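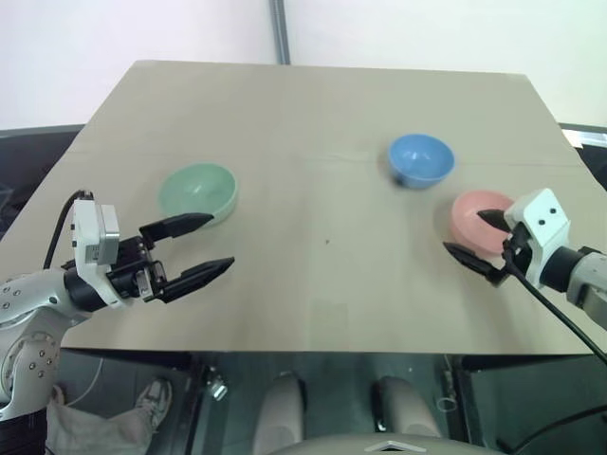

그릇 색이 정해져 있으면 배식대 앞에서 머뭇거릴 일이 없다는 것이 Laine Krūmiņa의 의견이다. 밥을 담을 그릇과 국을 담을 그릇을 말로 일일이 설명하지 않아도 되고, 처음 온 이용자도 앞사람의 상차림을 보고 따라 할 수 있다고 한다. 다만 색만 믿고 그릇의 크기를 살피지 않으면 양을 맞추기 어렵다는 지적도 함께 나왔다.

Lūse 생활문화관은 공동 식당과 조리 실습실에서 쓰는 그릇을 색상별로 구분하는 새 식기 운영 기준을 마련하여 시행에 들어갔다고 밝혔다. 연두색, 파란색, 분홍색 그릇을 기본으로 하며, 공동 식당과 실습실에 같은 기준을 적용한다. 생활문화관은 그동안 두 공간의 식기가 섞여 보관되면서 짝이 맞지 않거나 필요한 수량을 제때 확보하지 못하는 일이 잦았다고 설명하였다.

새 기준에 따르면 연두색 그릇은 여럿이 나누어 먹는 채소와 샐러드에, 파란색 그릇은 국과 죽에, 분홍색 그릇은 과일과 간식에 사용한다. 밥그릇은 기존의 흰색 제품을 그대로 쓴다. 알레르기 유발 식재료가 들어간 음식은 색상과 관계없이 뚜껑이 있는 별도 용기에 담아 이름표를 붙여야 하며, 이 규정은 종전과 같다.

생활문화관이 이번에 들여온 그릇은 모두 2,306개이다. 이 가운데 1,347개는 공동 식당에 배치하였고, 나머지는 조리 실습실과 예비 보관장에 나누어 두었다. 그릇은 Kikwood 제품으로, 선정에 앞서 실습실 이용자 42명이 4주 동안 시험 사용에 참여하였다. 참여자들은 그릇의 무게와 쥐는 느낌, 포개어 두었을 때의 안정성, 세척 후의 얼룩 여부를 기록지에 적어 제출하였다.

시험 사용 과정에서는 상차림 순서에 대한 의견이 가장 많았다. 이에 따라 조리 실습 수업에서는 음식을 담기 전에 빈 그릇을 먼저 상 위에 놓아 보고 자리를 정하는 절차를 두기로 하였다. 그릇 사이에는 국자와 집게를 놓을 여유를 남기고, 뜨거운 음식을 담을 그릇은 상의 가장자리에서 떨어진 곳에 둔다. 어린이가 참여하는 수업에서는 강사가 국그릇의 자리를 직접 정한다.

보관 방식도 바뀐다. 사용한 그릇은 색상별로 모아 반납대에 올려놓아야 하며, 서로 다른 색의 그릇을 겹쳐 두지 않는다. 완전히 마르지 않은 그릇은 보관장에 넣지 않고 건조대에 둔다. 이가 빠지거나 표면이 깊게 긁힌 그릇은 사용을 중지하고 물품 담당자에게 알리면 예비품으로 교환받을 수 있다.

Deividas Rimkutė 운영과장은 “식기를 찾고 정리하는 시간을 줄여 이용자가 조리와 식사에 더 집중할 수 있도록 하려는 조치”라며 “현장에서 불편한 점이 확인되면 용도 구분을 조정하겠다”고 밝혔다. 특히 파란색 그릇의 경우 국물 요리가 없는 날의 활용 방안을 추가로 검토하고 있다고 덧붙였다.

생활문화관은 12월에 이용자 의견을 다시 받아 기준의 일부를 보완할 예정이다. 의견서는 공동 식당 입구와 조리 실습실에 비치되며, 작성한 의견서는 안내 창구에 제출하면 된다. 단체 예약자는 필요한 그릇의 색상과 수량을 예약 신청서에 함께 적어야 하고, 변경 사항이 있을 때에는 이용 전날까지 운영과에 알려야 한다. 외부 행사를 위한 식기 반출은 종전과 같이 허용하지 않는다.

최종 수정: 17/10/2024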